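Section 4: Cooking Lentils and Dried Beans

Read Section 3 (Parts and First Use) before you start. The steps below are for the Wellach multicooker with the standard inner pot. If you have the Voston lid, the times are the same but the steam valve is on the left side of the handle.

4.1 Before you cook

Dried beans, split peas and lentils are a good source of protein, iron and fiber. They also swell and foam as they cook, so they are handled differently from rice or stew.

Sort the beans on a light-colored surface. Take out small stones, broken pieces and any beans that look shriveled. Rinse under cold running water until the water is clear.

Soaking is needed for kidney beans, black beans, chickpeas and navy beans. It is not needed for lentils or split peas.

1. Put the rinsed beans in a large bowl.
2. Cover with cold water to at least three inches above the beans.
3. Leave in the refrigerator for 9 hours or overnight.
4. Drain and rinse. Do not cook in the soaking water.

CAUTION: Red kidney beans must be soaked and then boiled hard. Never cook them on the Slow or Keep Warm setting from raw. Undercooked kidney beans can make you sick.

4.2 Choosing a place for the cooker

Set the cooker on a flat, dry surface with open space above the lid. Steam comes out in a straight column and can mark cabinets and shelves. The cord should reach the outlet without being pulled tight. Do not run it across a walkway or near a burner.

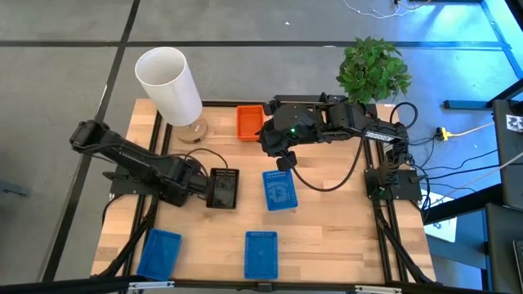
Fig. 4-1. Wooden tabletop with a lamp and baskets.

Wood surfaces should be protected with a heat mat or a folded towel when you take out the inner pot. The base of the cooker stays cool enough for most tables, but the pot does not.

4.3 Filling the pot

1. Lift out the inner pot and wipe the outside dry.
2. Add the drained beans. Do not fill past the HALF line. The MAX line is for soups and broth only.
3. Add water. Use three cups for each cup of soaked beans, or two and a half cups for each cup of dry lentils.
4. Add one tablespoon of oil. It helps keep the foam down.
5. Put the pot back and turn it slightly each way so it sits flat on the heating plate.

NOTE: Leave out tomatoes, vinegar and lemon juice until the beans are tender. Acid keeps the skins tough. Onion, garlic and bay leaf can go in at the start. Salt can go in at the start or at the end.

4.4 Cooking under pressure

1. Check that the gray sealing ring is seated all the way around the lid.
2. Close the lid and turn it until it clicks.
3. Set the steam valve to SEAL.
4. Press BEANS. The display shows the default time.
5. Press + or - to change the time. See the list in 4.5.
6. Press START. The time does not begin to count down until the pot has reached pressure.
7. When the cooker beeps, leave the lid closed and wait for the float pin to drop.

CAUTION: Do not turn the valve to VENT right after cooking beans. Hot foam can spray from the opening.

If the float pin has not dropped after 70 minutes, unplug the cooker and let it cool completely before you touch the lid.

4.5 Cooking times

Brown or green lentils, not soaked: 9 minutes
Split peas, not soaked: 10 minutes
Black beans, soaked: 10 minutes
Navy beans, soaked: 12 minutes
Chickpeas, soaked: 16 minutes
Red kidney beans, soaked: 15 minutes

Old beans take longer. If a batch is still firm, add half a cup of hot water, close the lid and cook for five more minutes. Beans that have been in the pantry for more than two years may never soften.

Red lentils break down into a thick puree. Use them for soup or dal and stir well before serving.

4.6 Storing cooked beans

Drain and cool the beans in a wide, shallow dish, and refrigerate them within two hours. They keep for three to four days. To freeze, pack them in 130-gram portions with a little cooking liquid, leaving space at the top of the container.

4.7 Cleaning after beans

Starch can collect under the float pin and inside the valve cap. Clean both each time.

1. Unplug the cooker and let it cool.
2. Pull the valve cap straight up. Rinse it and check that the hole is clear.
3. Push the float pin up and down a few times under running water.
4. Take out the sealing ring and wash it in warm, soapy water. Dry it before refitting.

If the ring is cracked or loose, replace it. Order part 663 for the Wellach lid. The Voston lid takes a different ring, listed in Section 9.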